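Sturkance opens free tidy-up library in Sivthorpe to help households sort a year's worth of paper

26 January 2021

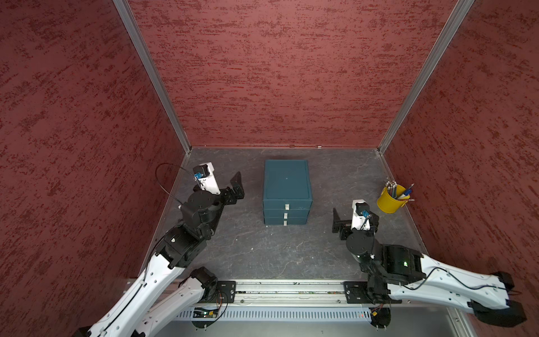
Drawers, boxes and folders to borrow, with no fee and no fuss

Sturkance, the home storage shop on Ferer Street, is delighted to announce that its new Tidy-Up Library is open for bookings from today. Anyone living in Sivthorpe or the villages close by can borrow small drawer sets, lidded boxes, folders and label makers for up to three weeks at a time, completely free of charge, and then hand them back for the next household to enjoy.

The idea grew out of a survey the shop sent to its customers last August. We had hoped for a few dozen replies and were quite bowled over to get 306 of them, many with long and very funny notes in the margins! Of those, 254 told us that paper was the thing they most wanted to get under control at home: school letters, bank statements, guarantees for kettles long since gone, takeaway menus, birthday cards too nice to throw out. With so many kitchen tables now doing duty as desks and classrooms as well, it is hardly a surprise that the piles have been creeping outwards.

What we also heard, again and again, was that people were wary of buying storage before they knew what would suit them. A set of drawers that looks just right in the shop can turn out to be too shallow for the knitting or an inch too wide for the shelf, and then it becomes one more thing to find a home for. Borrowing first seemed to us a kinder way to go about it.

How it works

The library starts out with more than 200 items. Borrowers can choose up to 3 at once, either by telephone or through the form on the Sturkance website, and we will ring back to agree a time for collection from the side door. Everything is wiped down and left to rest for several days between loans. For those who are shielding or can't easily get out, our van makes a delivery round within Sivthorpe every Thursday, and the driver will leave your items on the step and wait at the gate until you have them safely in.

Each loan comes with a printed booklet, the Cho Guide to Sorting at Home, which the shop has put together over the winter. It begins with a single drawer and a cup of tea and works gently up to the loft. There are pages on which household papers are worth keeping close to hand, on sorting photographs without losing the whole afternoon to them, and on getting children to join in (stickers feature heavily).

If you find you have grown fond of something by the end of the loan, you are welcome to buy a new one at the usual shop price, but there is no obligation whatsoever and we promise not to drop hints.

Donations welcome

We would also love to hear from anyone with good, clean storage boxes or small drawers they no longer need. They should be sturdy, with all their parts, and light enough for one person to carry. Please telephone before bringing anything along, as space behind the counter is rather tight and we can only take in a few pieces each day.

The library will run until the end of August, when we will ask borrowers how they got on and decide whether to carry on into the autumn.

Notes for editors

Sturkance is an independent shop selling storage and household goods in Sivthorpe. Copies of the Cho Guide to Sorting at Home are available to local newspapers and parish newsletters on request. Please contact the shop's press desk during opening hours, Monday to Saturday.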